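Selling without an agent, the Plillbridge way

Réka Gulyás had the sign up by seven in the morning. Hardware store sign, red on white, her cell number in marker. By noon, 13 calls. Eleven of them were agents.

"They all had a buyer," she says. "Every one. Wonderful buyer, couldn't tell me the name."

Three bedrooms on Milton, half a block up from the bus stop. She'd bought it with a agent, hated the closing, and figured she could hate the next one for less money. So in October she listed it herself, flat fee, $289, through an outfit called Prellisura that puts your house on the main listing service and then more or less leaves you alone.

Left alone is the part to think about. No one sets your price. No one calls the couple who looked twice and went quiet. Réka priced high, sat for three weeks, dropped it $1000, sat some more. A thousand does nothing, by the way. Buyers search in big round steps and a drop that doesn't cross one of them is invisible.
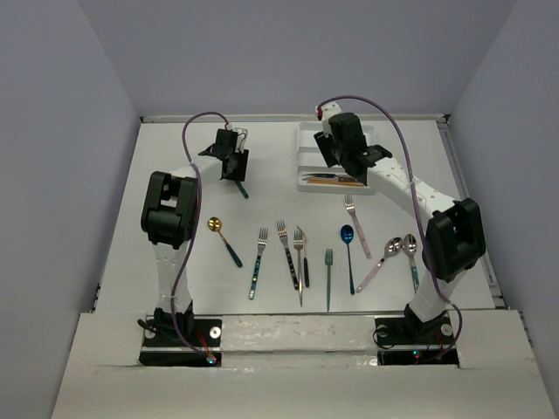

Forks, spoons and one knife, laid out on the white table.

What finally moved it was paperwork. Pascal Charpentier, a closing attorney over on Fakhoury, told her to stop fiddling with the price and put the disclosure packet out where people could take one. Roof age. Furnace. The wet corner in the basement, the year it was wet, what was done about it, the receipt. Sounds like a great way to scare people off. She had two offers inside of nine days.

"Buyers assume an owner is hiding something," Charpentier says. "An agent too, but they assume the agent knows the rules. So you show them the rules."

His fee for the whole thing was $653. That covered the contract, a review of the counteroffer, and one long phone call about the washer and dryer. Ask for a flat number up front. Some attorneys bill hourly on these and the washer and dryer will kill you.

Then the buyer's side. Big one. Plenty of owners think no agent means no commission at all, and then an offer comes in with an agent attached and a line asking you to cover the fee. You can say no. You can say half. Réka said half, got a long silence over a weekend, and then a yes. Decide your number before the first showing, write it down, don't make it up in the driveway.

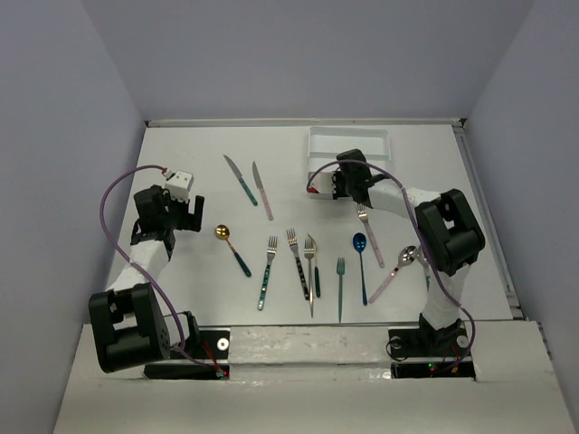
Showings were the other headache. She did hers in two blocks, late afternoon, names and phone numbers ahead of time, a friend in the house with her. Proof of funds or a lender letter before a second visit. People grumbled and then sent it. The ones who didnt send it weren't buying anyhow.

And get out of the way. Hard when it's your kitchen. She caught herself explaining the pantry shelves to a man who only wanted to know about the water pressure. After that she stood on the porch and let them wander. Questions at the end.

Inspection came back with the usual. Loose railing, slow drain, a outlet by the sink. The buyers wanted a credit, she wanted to fix it all herself, Charpentier told her to give the credit. Fix it yourself and you own the argument about whether it's fixed.
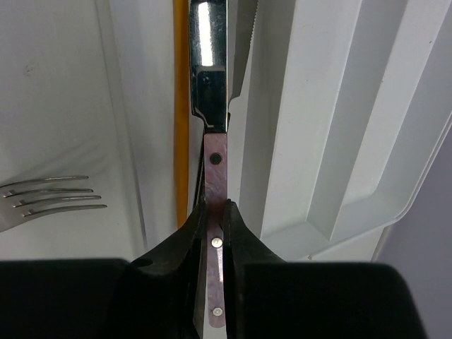
Page 47

Would it work on every street in Plillbridge? No. Odd houses, houses with tenants, estates with four cousins on the deed, get help. Same if you can't take a call in the middle of the workday, since that's when they come. Réka took hers in the supply room.

She closed on a rainy afternoon, signed everything in under an hour, and drove back to take the sign down. Two more voicemails on the phone. Both agents. One had a buyer.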